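Table cover

A table cover is a sheet of flexible material laid over the top of a table to protect the surface or to change its appearance. The term covers woven cloths, coated cloths, plastic sheeting and padded underlays. In the trade, a cover that hangs below the edge of the table is said to have a drop, and one cut to the shape of the top is called a fitted cover.

Materials

Cotton and linen are the usual woven materials. Both can be washed at high temperatures, but they crease easily and let liquids through. Polyester creases less and dries faster. Coated covers have a woven or felt backing with a layer of plastic on the face, and are wiped clean. The backing reduces slipping and gives some protection against scratches.

Cloth weight is stated in grams per square metre. Light covers are sold at about 200, while cloths for hired tables are commonly 250 or more. Heavier cloth hangs straighter and shows fewer marks from joints or uneven boards beneath it.

Sizing

The size of a cover is found by adding twice the drop to the length and width of the top. A drop of 300 mm is often used for dining. Work tables have a shorter drop, so that the cloth does not catch on the legs or clothing of the person seated.

Where two tables are pushed together, a single cover may be laid across both, or each may be covered separately. A single cover hides the join but sinks into it if the tops differ in height. Separate covers leave a visible line and are easier to replace.

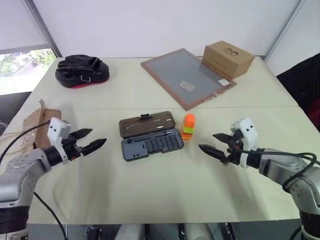 Fastening

Loose covers are held by their own weight, by clips or by weights sewn into the hem. Fitted covers have elastic or a drawstring. The Tramham pattern uses 4 corner ties, passed under the top and knotted in pairs.

Care

Creases left by folding can be reduced by storing the cover on a roll. Coated covers should not be ironed on the face. Indrek Lapiņa's handbook for the Urnirov hire trade advises airing woven covers fully before storage, as damp folds encourage mildew.

See also: Table runner; Oilcloth; Upholstery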